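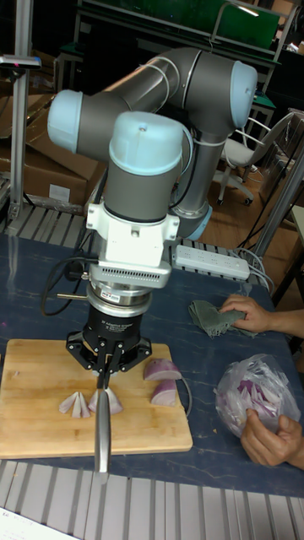
灰色连杆,浅蓝色关节盖,台面是深蓝灰。

最后更新:2021年6月
搜索 输入关键词 搜索范围:全部帖子

1/ 这一串讲灰色。更具体一点:中性灰和带蓝的灰为什么难配、难验、难描述。面向写涂装规格书的人,做印刷的也可以看,术语略有出入。

2/ 先定范围。以下都是不透明涂层,无金属颜料,无珠光。效果涂料要加多角度测量,那是另外一套做法,这里不谈。

3/ “灰”在规格书里常常只写一个字,或者写“浅灰”“深灰”。这类写法没有约束力。供需双方脑子里的浅灰,亮度L*差十几个单位很常见。

4/ 最低限度的写法:标准色样编号、光泽度及测量角度、光源、观察者角度、色差公式、容差。六项缺一项,验收时就会为这一项吵。

5/ 光源。日光下配色默认用D65,室内白炽用A,商店和办公室的荧光灯过去常用F系列,例如F11。LED的光谱形状跟这些都不一样,CIE后来补了一组LED参考光源,很多配色软件的旧版本里没有。

6/ 观察者。2度视场来自1931年的数据,10度视场是1964年的。同一块样板,两种观察者算出来的三刺激值不同,不能混着比。报告里不写视场角的,退回去让对方补。

7/ 同色异谱。两块板在D65下一致,换到A光源下一块偏红一块偏绿,原因是反射光谱曲线不同,只是在前一个光源下积分结果碰巧相等。灰色是重灾区。

8/ 灰色可以用黑加白调,也可以用黄、红、蓝几种彩色颜料加白调,也可以在黑白体系里补少量彩色去修底色。最后看起来都是灰,光谱曲线的走势差得很远。

9/ 炭黑加钛白得到的灰并不中性,通常偏蓝。炭黑粒径越细,冲淡后的底色往往越偏棕;粒径粗的偏蓝。换一个炭黑牌号,配方比例不动,底色也会走。

10/ 所以“原配方、原比例、换供应商”在灰色上风险偏高。遮盖没问题,黏度没问题,刷出来b*差了0.8。单看0.8不大,放在两块拼接的门板上,人眼一下就能看出来。

11/ 人眼对近中性色的色相偏移比对饱和色敏感得多。一块大红的C*差1,多数人说不出;一块灰的b*差1,多数人会说“这块发蓝”。

12/ 这也是ΔE*ab(1976)不适合灰色的地方,它对所有区域一视同仁。CIEDE2000对近中性区的a*做了放大修正,跟目视的一致性好一些。规格书如果还写“ΔE≤1”而不写公式,等于没写。

13/ 我自己的做法:灰色在总色差之外单列Δa*和Δb*的上限,各0.3,L*放宽到0.6。亮度差一点,隔着一条缝看不太出来;色相差一点,隔着缝也看得出来。

14/ 案例。Urnelstead的一栋办公楼翻修,储物柜和门框由两家做,都标同一个蓝灰色号。进场前各自送样,各自合格。装完之后,走廊里的门框比柜子绿。

15/ Leonie Petersen把两边的板拿回来测反射曲线。短波段几乎重合,550纳米之后开始分开,过了620纳米完全是两条线。D65下ΔE00为0.4,A光源下1.9。走廊换成暖色灯之后,正好落在后面这种情况里。

16/ 两家都没有违约。合同里只写了D65。最后换的是灯管,比重涂便宜。我不认为这是解决,只是那个项目到此为止了。

17/ 之后的规格书里加了一句:“在D65、A及现场实际照明下分别评定,任一条件下ΔE00不得超过1.0。”现场实际照明要附光谱,不接受只写“4000 K”。相关色温相同,光谱可以很不一样。

18/ 光泽。这一项比颜色更容易被忽略。同一份漆,半光和哑光看起来是两种灰:哑光表面的漫反射把环境光掺进来,显得浅而发白;光泽高的那块显得深。

19/ 仪器上对应SCI和SCE两种测量几何。SCI包含镜面反射,接近“材料本身的颜色”;SCE排除镜面反射,接近人斜着看的观感。配方调色用SCI,验外观两个都出。

20/ 拿SCI数据去说服一个用眼睛看样板的客户,没有用。他看到的差别在SCE那一列。

21/ 纹理同理。砂纹、橘纹里有微小阴影,平均下来L*会低。光滑板做的标准样,不能直接拿来验砂纹件。要么做同纹理的标准样,要么事先商定一个修正量并写进文件。后一种办法我不喜欢,修正量总有人忘。

22/ 标准样本身会变。Janssen的样板库里有318张灰色板,Dörte Voß前年把它们全部重测了一遍。白底树脂的那批b*普遍上移,也就是变黄,抽屉里避光放着也一样。

23/ 避光存放的醇酸漆变黄是已知现象,拿到日光下放几天会部分回退。所以老样板取出后不要马上比,也不要放在窗台上“醒一醒”然后忘掉。写明存放条件和处理时间,或者直接换成稳定的体系重做。

24/ 这批板里最早的一张背面铅笔写着1939,色名只有一个“船灰”,没有编号,没有配方。有人问能不能按它复刻。可以测,可以配到仪器读数一致,但读数对应的是它今天的颜色。当年刷出来是什么样,这张板给不出答案。

25/ 目视评定的条件也要写死。标准光源箱,内壁中性灰,样板并排贴边,中间不留缝,45度观察,左右对调再看一遍。左右对调这一步经常被省掉,省掉之后偏差会系统性地落在同一侧。

26/ 灯箱内壁如果偏蓝,样板会显得偏黄,这是同时对比。背景对灰色的影响比对饱和色大。蓝灰台面上放一块中性灰,看着会偏暖,测一下数值没动。

27/ 同样的原因,蓝灰色的墙边上放浅蓝色的物件,墙会显得更灰。室内设计图上选的蓝灰,上墙之后“蓝没了”,多半是旁边有更蓝的东西。

28/ 照片不能用来对色。相机的白平衡、传感器的光谱响应、屏幕的色域,每一步都在改。“按照片上的灰”这种需求我收到过很多次,统一回复:请寄实物,不小于50毫米见方,平整,无指纹。

29/ 显示器上给十六进制色值也是一个路数。sRGB里R=G=B是中性,涂层上没有这回事,涂层的颜色要等有了光源才存在。可以把色值换算成D65下的Lab作起点,到此为止,不能作验收依据。

30/ 名称。“蓝灰”和“灰蓝”在中文里有人分有人不分。Friederike Wiegand去年12月整理Sustby的多语种色名表,德文里Blaugrau和Graublau分成两条,中文译者合成了一条。表发出去之后有一批踢脚板用错了颜色。

31/ 她后来的处理是中文栏不翻色名,只放编号。读起来难看,没有再出错。

32/ 工艺侧的几条,简单列一下。膜厚不足会透底,浅灰透底后偏底漆色。烘烤过度,树脂黄变,Δb*上升。喷涂和刷涂的炭黑絮凝程度不同,做一次指研试验:研过的地方颜色明显变深或变浅,说明分散不稳定,先别谈配色。

33/ 湿样不能和干样比。水性漆湿的时候偏浅,多数溶剂型偏差小一些,但也有。按产品说明的干燥时间测,测之前样板降到室温。有些颜料有热致变色,红和橙最明显,灰里若用了红来修底,也会跟着走一点。

34/ 留样。每批留两块,一块避光密封,一块日常比对。日常那块会脏、会刮、会黄,每年拿密封的校一次,超限就报废。Eckhard Steinbach的办法是在日常板背面写报废日期,到日子直接扔,不讨论。

35/ 下一串写白色。白色涉及荧光增白剂和紫外含量校准,篇幅会更长。

评论

Gisela Strobel:第13条的0.3对粉末涂料太紧了。我们Hurside的线上批间重复性就有0.25,再加仪器间误差,基本等于每批都要复检。

作者回复:粉末我放到0.4,前提是同一台仪器。忘写了。

漆膜厚度计:第9条补一句,偏蓝偏棕还要看是本色还是冲淡色,同一支炭黑这两种情况方向可以相反。

灰度卡二手:请问SCI/SCE在便携式仪器上切换之后要不要重新校准?

作者回复:看机型。说明书没写就重校,一分钟的事。

南窗:看完去摸了一下自家踢脚板,确实跟门套不是一个灰。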